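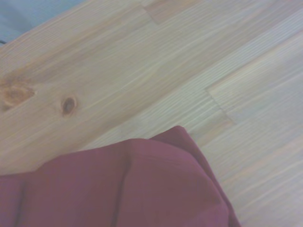
Long grain lines in pale wood, with seams where narrow strips have been joined edge to edge.

Where Do the Lines in Wood Come From?
By Harish Yadav

Have you ever sat at a table, waiting for your lunch, and followed one of the lines in the wood with your finger? Some lines run nearly straight from one end of a board to the other. Some wiggle, and some swoop around a dark spot like water going around a rock in a stream. Those lines are called the grain, and they were made while the wood was still part of a living tree.

A tree trunk gets fatter by adding new wood on the outside, just under the bark. In places with warm summers and cold winters, a pine tree grows quickly in spring, when there is usually plenty of water, and the wood it makes then is light in color. Later in the summer — say, in July — the tree begins to slow down. The wood it makes is tighter and darker. In winter it rests, and then the whole thing starts over.

So each year leaves one light band and one dark band, and together they make a growth ring. If you look at the top of a tree stump you can see the rings, one inside another. Count 10 dark rings from the middle and you have counted 10 years of that tree's life!

But a table doesn't have circles all over it, does it? To see why, think of a carrot. Slice it across and you get circles. Slice it the long way, from top to tip, and you get stripes. Most boards are cut from a log the long way, so the rings show up as long lines, and sometimes as tall, pointy arches if the saw passed through the outer part of the log. 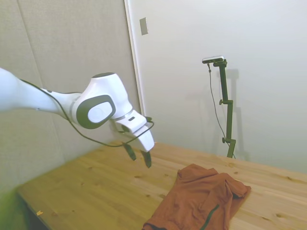
Pine often has dark knots scattered among its grain lines.

What about those spots? They are knots, and a knot is the place where a branch used to begin. A branch starts deep inside the trunk, and as the trunk grows wider it wraps new wood around the bottom of the branch, a little more each year. When the log is sawed into boards, the saw goes through the branch too, and we see it as a round or oval spot. My friend Anel Chauke calls them "tree elbows," and I have never been able to think of a better name.

Knots are usually harder than the wood around them. They can be a nuisance for a person with a saw, but plenty of people like the way they look, and I am one of them.
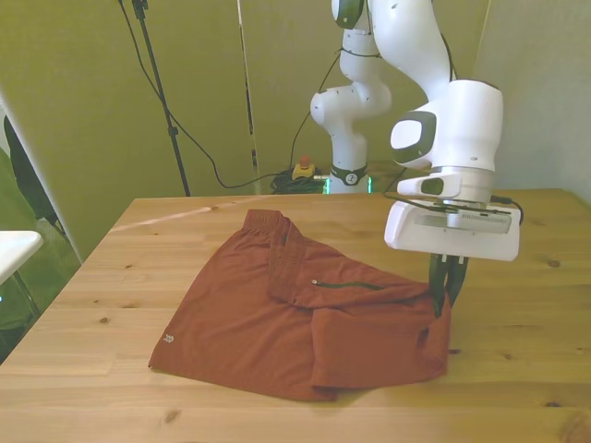 Now, a pine trunk is round and a tabletop is wide and flat, so you may be wondering how you get one from the other. One way is to saw the log into narrow strips, dry them, and glue them together side by side. The strips may come from different trees, and that is why one can be golden and the one next to it almost white. If you look closely you may find a thin seam where two strips meet. You may even find a short line going across the grain, where one piece ends and another begins.

Wood keeps changing after it is made into furniture, too. Pine slowly turns a deeper yellow or orange when light falls on it, year after year. If you have an old pine shelf at home, ask a grown-up to help you lift something that has been sitting on it for a long time. There might be a paler patch underneath!

Try it yourself: put a sheet of thin paper over a piece of bare, rough wood and rub gently with the side of a crayon. Soft, wide lines and hard, narrow ones will often show up on the paper. Old fence boards work very well, but watch out for splinters.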